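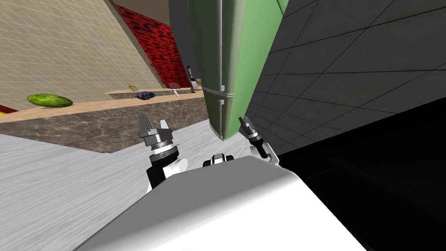
Sciences et techniques | Comprendre l'automobile

La ceinture de sécurité : comment une sangle retient un passager

Niveau : à partir de 9 ans

Une voiture qui roule à 50 km/h transporte des passagers qui avancent eux aussi à 50 km/h. Si la voiture s'arrête brusquement contre un obstacle, les passagers continuent d'avancer à la même vitesse tant que rien ne les retient. Les physiciens appellent cette propriété l'inertie. La ceinture de sécurité sert à freiner le corps en même temps que la voiture.

Les pièces d'une ceinture

La sangle est une bande tissée, le plus souvent en polyester. Elle est souple dans le sens de la largeur et très résistante dans le sens de la longueur. Les fils sont serrés pour que la bande ne se déchire pas quand on tire dessus d'un coup.

La boucle est le boîtier dans lequel on enfonce la languette métallique. À l'intérieur, un petit verrou poussé par un ressort bloque la languette. Le bouton rouge repousse ce verrou.

L'enrouleur est caché dans le montant de la voiture ou dans le siège. C'est une bobine sur laquelle la sangle se range. Un ressort en spirale la tire doucement en permanence.

Les ancrages sont les points où la ceinture est vissée à la carrosserie. Une ceinture ordinaire passe par trois points : un près de l'épaule et deux de chaque côté du bassin. On parle donc de ceinture trois points.

Pourquoi la ceinture se bloque-t-elle ?

Tire lentement sur une ceinture, voiture à l'arrêt : elle se déroule. Tire d'un coup sec : elle se bloque. L'enrouleur contient une roue dentée et un cliquet, c'est-à-dire une petite pièce qui peut se coincer entre deux dents. Quand la bobine se met à tourner trop vite, le cliquet s'engage et la roue ne peut plus tourner.

Un second mécanisme réagit au mouvement de la voiture. Il s'agit souvent d'une bille posée dans une coupelle. Lors d'un freinage fort, la bille monte sur le bord de la coupelle et soulève un levier, qui bloque la roue. Le même effet se produit quand la voiture est très penchée. Sur une route en forte pente, il arrive ainsi qu'une ceinture refuse de se dérouler sans être en panne.

Le prétensionneur et le limiteur d'effort

Beaucoup de voitures possèdent un prétensionneur. Au moment d'un choc, un capteur envoie un signal électrique et une petite charge produit du gaz. Ce gaz pousse un piston qui enroule quelques centimètres de sangle. La ceinture est alors plaquée contre le corps. Cette pièce ne fonctionne qu'une fois et doit ensuite être remplacée.

Le limiteur d'effort agit juste après. Il laisse ressortir un peu de sangle, de façon contrôlée, pour que la pression sur la poitrine ne devienne pas trop forte. Dans de nombreux modèles, c'est une barre de métal qui se tord sur elle-même.

Que se passe-t-il quand une pièce a un défaut ?

Prenons le cas du constructeur Clarilis et de son petit modèle Mulligan. En novembre, des contrôles ont porté sur 246 boucles sorties de l'usine de Jatitz. Dans 14 d'entre elles, le ressort du verrou était trop faible. La languette pouvait sembler attachée sans l'être complètement.

Le constructeur a alors lancé un rappel. Il a écrit aux propriétaires de 1 929 voitures pour leur demander de passer au garage. Le numéro de série gravé sur chaque véhicule permet de savoir lesquels sont concernés. Le remplacement de la boucle est gratuit et le garagiste note l'opération dans un fichier.

« Une boucle en bon état fait un clic net, et la languette ne bouge plus quand on tire dessus », précise Ilze Navickas, ingénieure au laboratoire d'essais de Skundisbridge.

Bien placer sa ceinture

La partie basse passe sur les os du bassin, jamais sur le ventre. La partie haute passe au milieu de l'épaule, sans toucher le cou. La sangle doit être à plat et tendue. Un manteau épais crée un espace entre la sangle et le corps : il vaut mieux l'ouvrir ou l'enlever. Si la sangle touche le cou, il faut un rehausseur.

Petit lexique

Cliquet : pièce qui bloque une roue dentée dans un sens.
Inertie : tendance d'un objet à garder sa vitesse et sa direction.
Rappel : demande d'un fabricant de rapporter un produit pour le réparer ou l'échanger.

Texte : Dalia Navickas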